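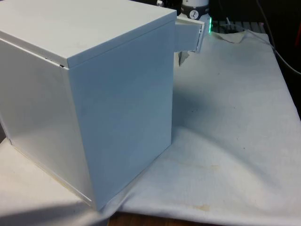

Moving a static site off a shared host, part 2: redirects and the feed
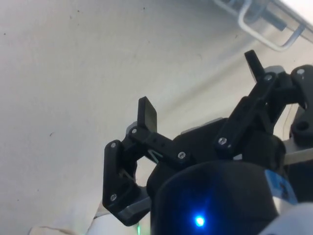 Posted by Vitória Falcão
June 2021
Filed under: web, maintenance

Part 1 covered the export. To recap the state at the end of May: the old blog ran on a PHP install at Cakton, the database had been dumped, and the posts were sitting in a folder as 559 text files with a header block on each. This post is about getting the old addresses to resolve on the new host, Plunia, without breaking links that other people made years ago.

The old URL scheme changed twice. Posts from the first period use a numeric query string (?p= and the ID). Posts from the second use year, month and slug. The last group uses the slug alone. The old software handled all three internally, so I never had to think about it. A static host does not do this, and each old address needs its own rule or has to match a pattern.

The year/month/slug group is the easy one. A single pattern strips the first two path segments and sends a 301 to the slug. I tested it against the full list of posts and got 11 failures. Four were slugs containing a percent-encoded accent, which the export script had decoded. The other 7 were posts whose slug I had edited after publishing. The old software keeps previous slugs in the post metadata table, under a key that my export skipped. I went back to the dump, pulled those rows, and wrote the rules by hand.

Query strings are harder. Plunia's redirect file matches on path only, and everything after the question mark is passed through untouched. Every ?p= link therefore lands on the home page with a 200, so it never shows up in the error log. I only noticed when I followed an old forum link of my own. The workaround is a small script on the home page that reads the parameter, looks it up in a JSON map, and replaces the location. It fails for readers with scripts disabled and for most crawlers. I accept that for the first group of posts, which gets very little traffic.

Then the feed. The old feed lived at /feed/ with a trailing slash, and the generator writes /feed.xml. A redirect works in every reader I tried except Suksawat, which follows the 301 once, stores the new address, and then marks every item as unread. The cause is the guid element. The old feed used the ?p= form as the guid, and the generator uses the permalink. If the guid changes, a reader is entitled to treat the item as new. I added an old_guid field to the header of each existing post and changed the feed template to use it when present. New posts get the permalink.

Check the date format as well. The generator wrote dates without a time zone, and two readers interpreted them as UTC. Setting the zone in the config file fixed that, but the build cache has to be cleared first or the old values stay.

Remaining problems:

Comments. They are exported but not displayed. I may render them as plain text under each post.

Images. 57 files are referenced by full address on the old domain alias. A find and replace will cover most of them. The thumbnails have the dimensions in the file name and need a separate pass.

Search. I removed it.

The Cakton account is paid through the end of the term, so the old install stays up, read-only, until the logs go quiet. 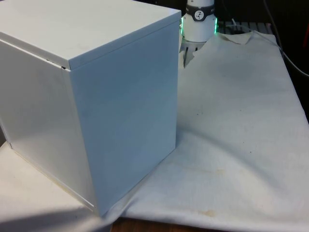

Fakulau wrote in the comments on part 1 that the JSON map is unnecessary if the host supports functions at the edge, and that a ten-line function could read the parameter and return a proper 301 to crawlers too. The free tier at Plunia does not include them. I have looked at the price of the next tier and will leave the script where it is for now. The same comment asked for the feed template, and I will post it with part 3, after the image paths are done.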